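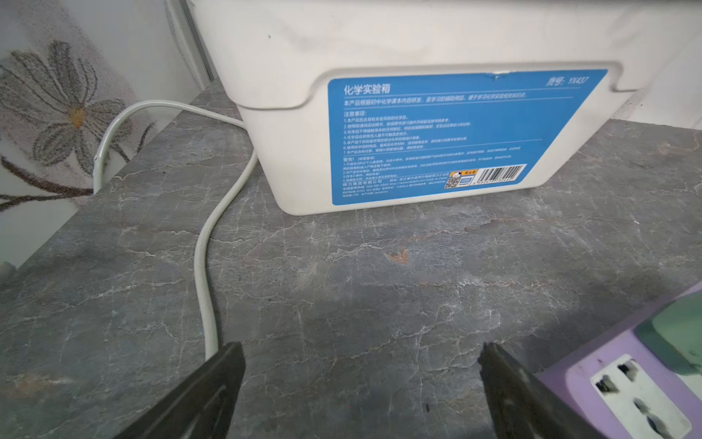

*Chemistry experiment box, item YX437, with precautions and warning printed on the label.*

# Disposal of leftover chemicals from a student chemistry set

**Category:** Household waste and recycling
**Area:** Clotenton and surrounding townships
**Status:** Answered

## Question

Our household has a middle school chemistry set that is no longer in use. Several of the small bottles are still partly full, and the printing on two of them has faded so that the contents cannot be read. We also have an older set, sold under the name Flemel, which was passed on to us by a relative and has no instructions.

I would like to know the following:

- whether these materials may be placed in the regular trash if they are sealed in a bag;
- whether any of them may be poured down the sink with plenty of water;
- whether the Gisler Road transfer station accepts them from residents, and if there is a fee.

The home is on a septic system. The county page on hazardous waste refers only to paint, motor oil, and batteries. I telephoned in February and was asked to leave a message, which has not been returned.

## Answer 1 (marked as accepted)

Chemicals from a hobby or school set should be handled as household hazardous waste unless the printed instructions for that set clearly state otherwise. The quantities are small, but the contents of such sets vary a great deal. A typical set may hold table salt and baking soda next to copper sulfate, a dilute acid, or magnesium ribbon, and these do not belong in the same bag.

Residents are advised to proceed as follows.

1. Leave every substance in its original container. Do not combine partial bottles, even when the labels match.
2. Check that caps are tight. If a bottle leaks, place it upright in a second container with a lid and surround it with plain clay cat litter.
3. Where a label cannot be read, write "unknown, from chemistry set" on a piece of tape and attach it to the bottle. Do not open the bottle to identify the contents by smell.
4. Keep acids and bases in separate boxes for the drive. Metal powders and ribbon must be kept dry.
5. Bring the instruction booklet or the contents list, if one exists.

The Gisler Road station accepts household chemicals from residents at the side gate, which opens at 9 a.m. Proof of address is required. There is no fee for loads under 11 pounds. Containers larger than 500 milliliters are handled at a different counter, though it is unlikely that a student set would include one.

With regard to the sink, a septic system depends on bacteria in the tank, and copper salts in particular can harm them. Nothing from the set should be poured into the drain, apart from ordinary kitchen items such as salt or vinegar that are still in a labeled package.

Empty glassware may go in the regular trash once rinsed and wrapped in newspaper. It should not go in the recycling cart, as laboratory glass melts at a different temperature from bottles and jars.

## Answer 2

We took ours to the Foletti hardware store, where there is a collection bin at the back. They accepted it without any questions.

> **Comment:** The bin at Foletti is for batteries and light bulbs only. A notice to that effect is posted on the lid. Chemicals left there have to be removed by the store at its own cost. Please do not use it for this purpose.

> **Comment:** Agreed. Please edit the answer.

## Answer 3

The accepted answer is correct for residents inside the county line. Households in the eastern townships are served by a mobile collection, which stops in the lot behind the Clotenton library 2 times a year. The truck has a limit of about 400 pounds per stop for all chemical waste and has turned vehicles away in the past, so early arrival is recommended.

It may also be worth asking the science department at the local middle school. Some schools will take unopened, clearly labeled supplies in good condition. They will not accept opened bottles or anything without a label, and the older Flemel set would not qualify. Please call first and do not leave items at the front office.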